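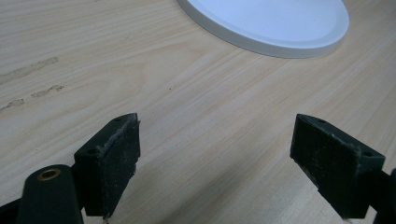 Take 268

The procedure at Prurkside had 10 steps, and I could recite them with the power out. Step one was to hold the gripper open over the bare table and wait for the tone. Step two was to approach the white disc from the near side, slowly, fingers level.

I closed on the rim, lifted, moved left, released. The log gave the take a grade of 5, the highest it gave. Then it added a line I had not seen before: operator hesitation, 2 seconds, retained.

Retained meant it went to Juteo with everything else. I filed a correction. Hesitation was noise, and the spec said to trim it.

The reply came back on 10/10/26, unsigned, from the Benedetti office. The trim had been tested. Arms trained without the pause reached the rim faster and dropped more. Please continue as before.

I tried to continue as before. On the next take I waited on purpose, and the log flagged it as artificial. I waited less. Flagged again.

In March they moved me to remote control, one floor up, with a stick and a screen. The arm downstairs ran on its own between my shifts. I watched it come in over the wood grain, fingers open - and stop short of the rim for 2 seconds, the way I used to.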